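Bottom shelf of the fridge, is anyone really keeping it empty?
Kitchen & Pantry > Storage and Organizing

carkar_302
Every fridge article I read this June says the same thing: leave one shelf mostly clear so leftovers have somewhere to land. I don't buy it. I have two kids and a fridge the size of a gym locker. If I leave a shelf clear on Monday-type optimism, it's full of juice by dinner. Does anybody do this for longer than a week?

Natalia Jaramillo
We do. Jars and snacks live up top, the low part is for bowls and whatever got cooked. Been that way since we moved in.

pelon
Define "whatever got cooked." Uncovered bowls? That's how you get rice that tastes like onion.

Natalia Jaramillo
Covered if it's staying overnight. Uncovered if it's going back out in an hour. I've never had onion rice, but thanks for the concern.

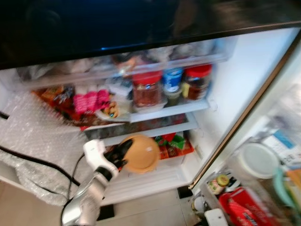
Bowl at the bottom shelf, jars and snack packs up above

carkar_302
OK, that is emptier than I expected. But come on, you cleared it for the picture.

Natalia Jaramillo
Would I have left the snack packs spilling toward the side like that if I'd cleaned up for you people?

Szabo
Fair point lol. The top one is what I'd fix. Three jars, pink packets, orange and red packages, a little plate under the front of the packets, all on one shelf. You didn't create space, you squashed everything onto the shelf above.

Omid Vahidi
Agree with Szabo. I tried the empty shelf thing and all I did was lose a jar of pickles behind the mustard for 2 months. A shelf you can't see the back of is worse than a full one.

Natalia Jaramillo
The jars are in a row. I can see all the lids. Red, blue, red. How much more visible do you want them?

bamemon
I'd put the loose packets in a bin. I got one for under 23 dollars and it stopped the sliding.

pelon
23 dollars for a plastic box to hold snacks that are gone by the weekend. No thanks. Cut the top off a cereal box.

bamemon
Cardboard in a fridge goes soft. Ask me how I know.

pelon
Mine's lasted since winter. Depends how damp your fridge runs I guess.

Omid Vahidi
Back to the original question. I think it works if you cook most nights and doesn't if you shop big. We spend over 100 dollars in one trip and there's no way any shelf stays open after that. By the end of the week, sure, plenty of room.

carkar_302
That's us exactly. So the advice is for people who buy less food. Great article.

Natalia Jaramillo
Or move the juice to the door.

carkar_302
The door is full of sauce.

Szabo
How many sauces

carkar_302
I'm not answering that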